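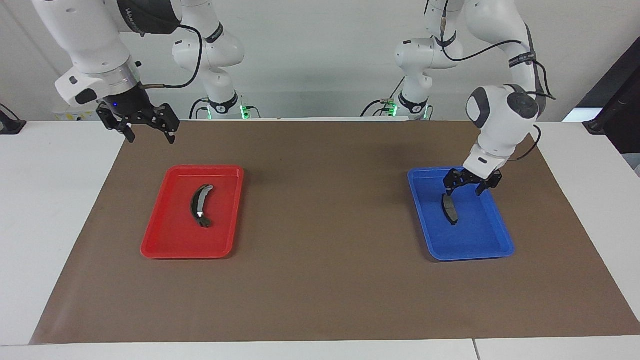 Shop-floor robots FAQ
Updated 11/16/21

Can they do real chores yet?
Some. Moving a part from tray to tray, yes, on a good day. Laundry, no.

Brake pads?
Best job we have so far. Two arms, one tray each, red and blue. Curved parts are harder to grip then flat ones.

How many tries?
907 picks logged at Skarcombe since September. Ask Kanokwan Wongsuwan for the sheet.

Does it replace anyone?
No. Someone still fills the trays and checks every part.

What about dishes, at home?
Not soon. Wet plates are a mess. Bivia is trying cups first.

Can I visit?
Yes, groups of 8 max. Email Kamol Prasertsri frist.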